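What a cold chain break does to sweet corn

May 2021

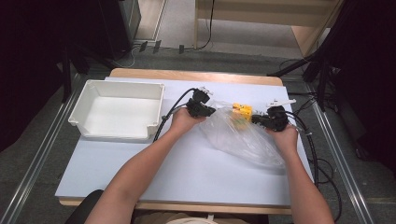 Sweet corn starts losing sugar the moment it is picked. The sugar turns to starch, and the rate depends almost entirely on temperature. Near freezing the loss is slow enough that a load can travel for several days and still sell as fresh. At field temperature on a warm afternoon, a good part of the sugar is gone by the next morning. Every grower knows this. What gets less attention is where in the trip the heat gets in.

I keep the dispatch records for Sunwood, which packs corn and green beans and sends most of it north by truck. Last season we had 3 rejected loads, all corn, all from the same buyer. The buyer, Zumetton, takes a pulp temperature at the dock and refuses anything above its limit. I went back through the records to find out why these loads failed when others on the same route passed.

The trailers were fine. The reefer logs for all 3 trips show a steady set point and no long door openings. A reefer unit is built to hold a temperature. It removes heat from a warm load very slowly, and corn makes its own heat as it respires. If the ears go in warm, the middle of the pallet arrives warm, whatever the air sensor says.

So the fault had to be earlier. Our hydrocooler handles one bin size well. In October we switched part of the harvest to the Jiteo bins, which hold more and stack better. The old bins took 2585 ears each on a full load and the new ones take 3956. We left the time in the cooler unchanged. The outer ears came out cold and the probe, which the crew was pushing in near the top corner, read cold too. The center had barely moved.

The fix was dull. We added time in the water for the large bins, and the probe now goes into the cob of an ear dug out from the middle. The longer cycle slows the line, and on heavy days it means the last bins of the morning wait in the shade with ice on top. Waiting costs some quality as well, but the ears are at least losing heat while they wait.

The rejected corn was harder to deal with. One load went to Ayaaba, a food bank that could send a truck the same day. The other 2 were priced for processing, and the offer did not cover the freight. They went to a cattle operation.

I have also asked for a logger in the center of one bin per load, 5 to start with, reused when the empties come back. The beans have not been checked in the same way yet. They go in smaller crates and cool faster, but the records on them are thin, and I want a few weeks of center readings before the fall planting comes in.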